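July, 9:40 a.m.
Shakuntala Ahuja, Dustton workshop notebook

Search this notebook Search Go

White pillow, gray chair, second morning on it. Mi-kyung thinks the pair is settled. I don't, and I'm writing my reasons down before she talks me out of them.

What we were asked for: one loose pillow for the round Skaselberg armchair, white cover, soft edge along the top, to sit against the back and get moved whenever somebody wants the seat. The request said "relaxed." I have learned to be careful with that word. It usually means the client has seen a picture of something old and wants it new.

The edge is what bothers me. Along the top seam it bunches up in a way that could pass for deliberate if you were feeling generous. Looked at flat on the bench I could live with it. Picked up by the two short ends, with the filling dropping to the middle, all the fullness in the edge crowds together and it looks like a mistake. And people do pick pillows up by the ends. 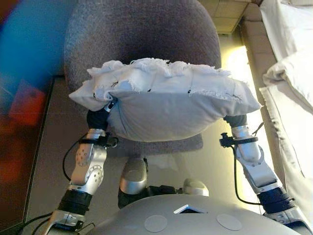

Mi-kyung's answer is that any pillow sags when you lift it that way and no client is going to stand in a showroom holding one up in the air. Fair, up to a point. But the sag pulls on the seam, the seam pulls on the edge, and if it creeps a little every time then in a year the edge will be nothing but creep. I'd like to see that tested before I sign anything.

The dark marks near the seam need a decision too. I wrote "thread" next to them yesterday and then crossed it out, and today I have written "thread?" which is no better. They don't wipe off with a dry cloth. I haven't tried water because if they are a finish of some kind I don't want to be the one who spread it. On a charcoal cover you would never see them. On white, against that chair, they are the first thing I look at.

Bench notes, not in order:

Insert is the 16 inch one from Negi. Firm enough when it came out of the bag. I asked for the softer one as well and was told it's the same filling with less of it, so that's a cheaper pillow at the same price, no thank you.

Cover fabric is Plitar, plain white. Their sheet says good for 3,000 openings and closings at the zipper and says nothing at all about the seam on the other side. Mi-kyung calls this normal. I call it testing the part that was never going to fail.

We did our own pull on a scrap seam, by hand, 1,000 times over two afternoons (her idea, my wrists). The scrap held. The scrap also had no gathered edge on it, so I don't know what we proved except that plain seams are fine, and I knew that in school.

47 inches of edging left on the roll. Enough for another try on one long side if we don't fuss. Not enough to do it twice.

10:55. Tried arguing the other side for a while. The pillow does sit well. Plump, smooth on the lower face, and white over that dark gray upholstery is a good strong contrast without anybody having to pick a color. The chair is round and the pillow has corners, and I expected that to look wrong, like a book shoved in a bowl. It doesn't much. If you drop it in on the long side and let the middle come forward, the corners go up against the curve and stay put.

Then I sat down and the middle was exactly where my back wanted to be. So either the pillow is too thick or the seat is too shallow, and we aren't changing the seat.
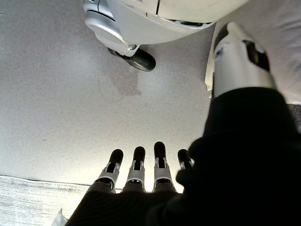
Can we just take out some of the filling?
Not without the edge getting worse. The filling is what keeps the cover tight, and a tight cover is the only thing holding that gathered edge up straight. Take out two handfuls and the back feels better and the top flops over. I'd sooner make the whole pillow smaller and keep it full.

That was Mi-kyung's question, and she asked it again after lunch in different words. Same answer. She has gone to look for the old pattern, the one with the shorter side, and I have my doubts she will find it in that drawer.

1:20 p.m. She found it. It's shorter by a good bit, and the corners are slightly rounded off, which might do more for the fit in a round chair than anything I've suggested all morning. I would still want the seam done differently. Proposal, to be shot down by anyone who cares to:

Baste the edging first, flat, with the fullness spread evenly and pinned every couple of inches. Then sew. What I suspect happened on this one is that it got fed in by eye and the slack was pushed along until it ran out of room.

White thread on both sides, top and bobbin, and check the bobbin before starting. If the dark marks are thread, that would explain them and I will feel silly for worrying about finishes. If they show up again with white thread loaded, I was right to worry.

Lift test at the end, by the two ends, over the chair. Ten lifts, look at the seam, ten more, look again. Mi-kyung wants to press it in from both sides as well, since that's how you carry a pillow when your arms are full. 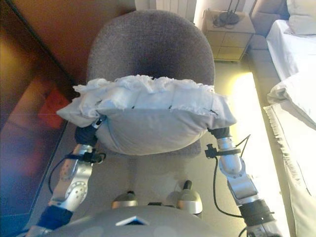 I said fine, add it, but write down how hard, because "pressed it in from both sides" means one thing when she does it and another when I do. We don't have a gauge. We have the luggage scale, which I trust about as far as the zipper sheet.

2:45 p.m. Cutting list for the shorter version is on the back of the Plitar sheet. One front, one back, edging on the long top side only. I left the seam allowance wide. It can always be trimmed, and I've unpicked enough narrow ones.

On the question of whether the client would take the pillow as it stands: Mi-kyung says yes without blinking. Maybe so. People take all kinds of things. I'd want her to see it on the chair first, in daylight, edge facing out, with neither of us plumping it up beforehand.

Still to do: water on one dark mark, inside of the seam only. Ask Negi whether the firm insert comes in the shorter size or if we're stuffing our own. Sharp pins.

Last updated: July, 4:10 p.m., S. Ahuja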